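Old tennis balls on tiled floors

2020-09-05
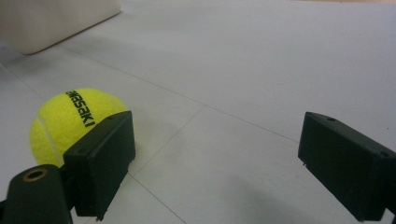 How do you tell when a tennis ball is past use on court? Drop it from 100 inches on to a hard floor. A new one should come back to a little over half that height, and a dead one falls well short.

I do the drop in the hallway at Drinwood, on bare tile, with a tape fixed to the wall. Balls that fail go in a bag for Vasylyna Pylypenko, who cuts a cross in each and pushes them on to chair legs.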